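Lurnwood Open

The Lurnwood Open is an amateur submission grappling tournament held each April at the Danduris Hall in Lurnwood. It is contested without the traditional jacket and is open to adult competitors of all experience levels, with separate divisions for men and women. The tournament is governed by its own rulebook, commonly called the Enache rules after the club at which they were first drafted. Heikki Nurmi, a former wrestling coach, has served as tournament director since the first edition.

History

The tournament grew out of an informal series of matches between the Enache Grappling Club and the Wornum Wrestling Association. The two clubs trained on opposite sides of Lurnwood and had few members in common. Their early meetings were held on alternating mats, with the home side supplying the referee, and disagreements over scoring were frequent. Wrestlers from Wornum expected to be rewarded for takedowns and control, while the Enache members regarded a match without a submission as unfinished.

Nurmi, who was then coaching at Wornum, proposed that the two clubs adopt a written code and invite others to compete under it. A first draft was prepared at Enache over the winter and revised after a trial evening at which several matches ended in dispute over the edge of the mat. The resulting tournament was held at the Danduris Hall the following April and has remained there, apart from one edition that was moved to the Wornum training hall while the roof was under repair.

Entries rose steadily once the novice division was introduced. The largest edition to date drew 845 competitors, and the organisers have since limited registration so that the final matches can be completed before the evening. Proposals to extend the event over a second day have been discussed on several occasions but not adopted, chiefly on grounds of cost to visiting clubs.

Venue

The Danduris Hall is a municipal sports building with seating for 850 spectators. Mats are laid lengthwise across the main floor, and the warm-up area occupies the adjoining gymnasium. Coaches are admitted to the floor only when their own competitor has been called. Until the rule was introduced, the space between the mats was often impassable during the early rounds.

Weigh-ins are conducted in the side corridor on the morning of competition. There is no weigh-in on the previous evening.
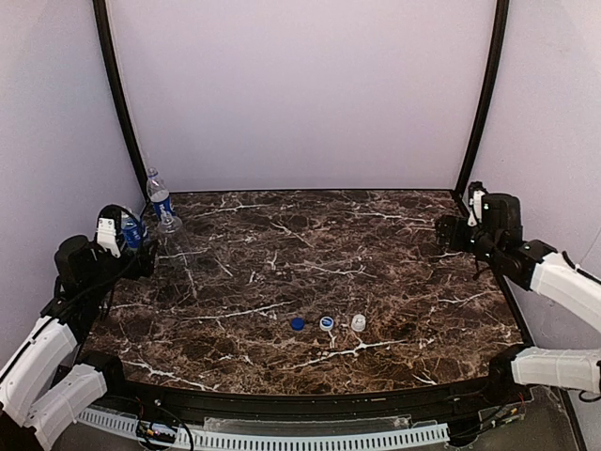 Equipment inspection follows directly after the weigh-in and is carried out by a senior referee. Mouthguards, knee supports and finger tape are laid out and checked before the competitor is given a mat number. The rulebook asks that inspection be done on a plain, light surface. A dark brown marble tabletop with irregular white and tan veins, like the one illustrated, would not meet the requirement, as strips of tape and clear mouthguards are easily overlooked against such a pattern. Plain backgrounds of the kind formed by the pale walls in the same picture are preferred where competitors are photographed for their passes.

Rules

Matches in the open divisions are decided by submission, by points, or by the decision of the referee, in that order of precedence. Points are awarded for takedowns, for passing the guard and for securing a position behind the opponent. A position must be held for 3 seconds before it is scored. The requirement was included in the first draft at the insistence of the Wornum coaches, who objected to points being given for movements from which the opponent at once escaped.

Strikes, slams and any hold applied to a single finger are prohibited in every division. Twisting leg locks are barred in the novice division and permitted elsewhere. A competitor may submit by tapping the opponent, by tapping the mat or by speaking, and a cry of pain is treated as a submission whether or not one was intended. The referee may also stop a match when a joint lock is fully applied and the competitor appears unable to respond.

Competitors who leave the mat while defending a submission are returned to the centre in the nearest practicable position. Where the position cannot be reproduced safely, the attacking competitor is awarded points and both restart standing. The provision has been amended more often than any other in the code. Its present wording dates from a contested semi-final in which the two corner judges recalled the position differently.

Drinks and the mat area

Food is not allowed on the main floor. Competitors may drink between matches, but any bottle brought to the edge of the mat must be closed and must be kept behind the coach's chair. Glass is prohibited throughout the building. The referee may delay the start of a match while a spillage is dried, and a coach responsible for more than one such delay may be asked to return to the seating.
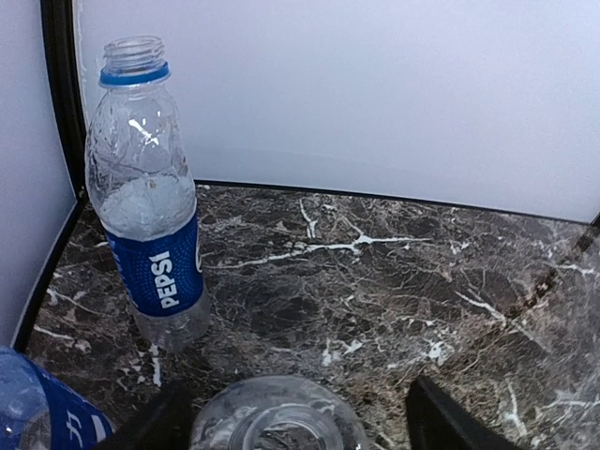 A clear plastic Pepsi bottle without its cap.

Water is supplied without charge in the warm-up area. The rulebook makes no recommendation as to what competitors should drink after the weigh-in, although the notes issued to clubs advise novices against trying unfamiliar food or drink on the day. Rapid weight loss is discouraged in the same notes. A competitor who is judged unwell at the weigh-in may be refused entry by the tournament doctor, whose decision is not open to appeal.

Late withdrawals and replacements

Because the draw is published before the morning weigh-in, withdrawals at short notice are common. A reserve list is kept for each division. Reserves must make the weight in the same way as other entrants and are placed directly into the vacant position, so that the rest of the draw is left unchanged. If no reserve is present, the opponent advances without a match.

In the deciding matches the procedure is different. A finalist who is unable to continue may be replaced by the losing semi-finalist from the same half of the draw, provided that both coaches consent. 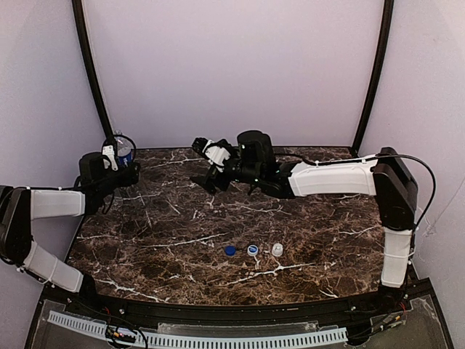
Consent must be given in writing at the control desk before the division is called. Where it is withheld, the remaining finalist is declared the winner and the losing semi-finalist takes third place in the usual manner. Supporters of the replacement rule have argued that spectators should be able to see a final contested. Its critics, among them several coaches from Wornum, hold that a competitor who has already lost should not be able to win the division.

Officials

Each mat is assigned a referee and two corner judges. Referees are required to have officiated at club level and to attend a rules meeting on the evening before the tournament. Corner judges do not award points themselves but may overturn a score when both disagree with the referee. Video review is limited to the finals and may be requested only by the officials.

Officials may not take charge of a match involving a member of their own club. In the early years, when almost all referees came from Enache or Wornum, the restriction caused long delays. It became easier to apply as visiting clubs began to send their own officials, and 31 clubs are now represented on the referees' list.

Awards

Medals are given to the first three in each division. The team trophy is awarded on the combined results of all divisions and is held by the winning club until the following April. Novice results count towards the team total at half value. Enache has won the trophy more often than any other club, while Wornum has been more successful in the heavier divisions. A separate award for the fastest submission of the day was discontinued at Nurmi's request, following concern that it encouraged holds to be applied too abruptly.

See also

Enache rules
Wornum Wrestling Association
Danduris Hall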